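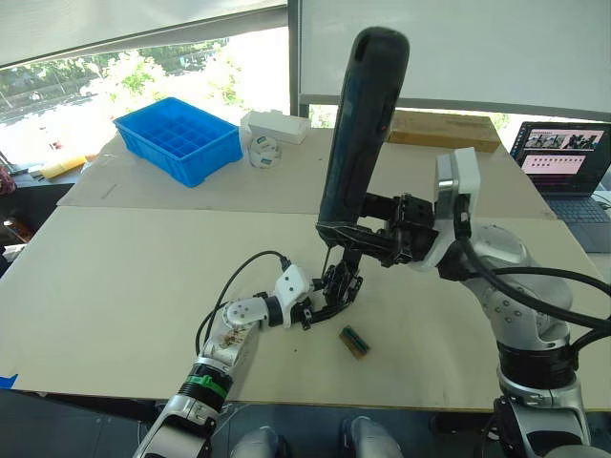
A workbench for little jobs, and how I keep mine from eating the screws

I do a lot of small fixing at the same table by the window. Remote controls, the kitchen scale, the odd circuit board out of something that quit on me in April. For years I lost a screw every time I sat down, and I'd end up on my knees with a flashlight after supper. These are the habits that stuck.

Cover the table first

Cardboard is my favorite work surface, and it's free. I cut up the box my Ammann bookcase came in and laid 2 big sheets side by side. Dropped screws don't bounce much on it and a pale color shows them up nicely. Tape the seam if you work with really tiny parts (they love to crawl in there), and swap the sheets when they get greasy or chewed up.

A tray with lots of little squares

If you buy one thing, buy a plastic tray divided into small compartments. Mine is bright blue and lives toward the back of the table, where my elbow can't get it. I fill it in the order I take things apart, left to right, so putting it all back together is just a matter of going the other way! Long screws and short screws never share a square, even if they look like twins.

Let the cordless screwdriver do the dull part

I love my cordless for long screws, but I start every one by hand, a turn or two, to feel that it's going in straight. Then low speed, and stop before it's tight. The last little bit is by hand again. Cheap plastic posts strip so easily, and there's no good way back from that except glue and bad language.

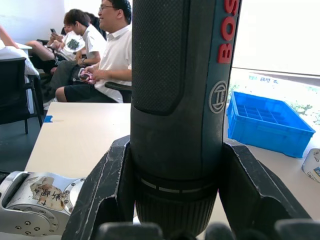
Domenica Strebel wrote in to say that she never uses a power driver on anything with a circuit board in it, full stop. "I cracked 2 boards that way and went back to my old hand driver. It takes me 4 minutes longer and I get to listen to the radio." Fair enough, Domenica! On the small stuff I mostly do the same now.

Boards get their own spot

Pick a bare patch in the middle of the table and don't set anything else down there. Hold a board by its edges, lay it flat, and touch something metal and grounded before you pick it up again, especially in winter when the carpet is out to get you.

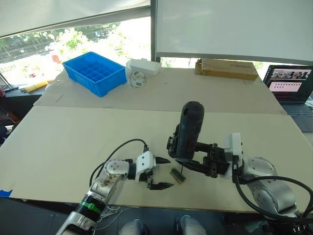

I also write on a scrap of tape which way round the thing goes and stick it on the table beside it. My memory for that sort of detail lasts until the phone rings. Masking tape is fine for this - it peels off without taking the cardboard with it.

Keep the boxes at the back

Packaging goes along the far edge of the table until the job is finished and working. I used to toss it right away, and then I'd need the part number. A flat box takes up hardly any room, and it's handy for moving a half-done project out of the way at dinnertime.

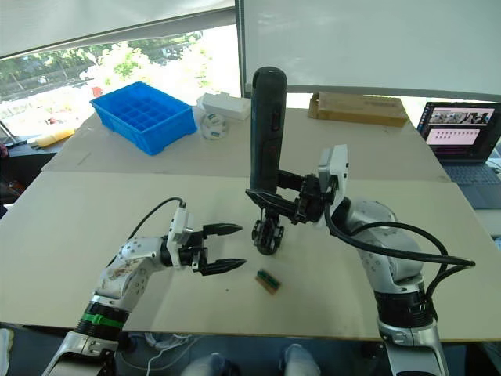

Clearing up

Tip the tray out over a sheet of white paper, never over the trash. Anything left over goes in a jar with a label, and the label says what it came from, because "misc." is how I ended up with a jar of screws I can't match to anything. Then pop the driver on its charger and fold up the cardboard if you need the table for eating.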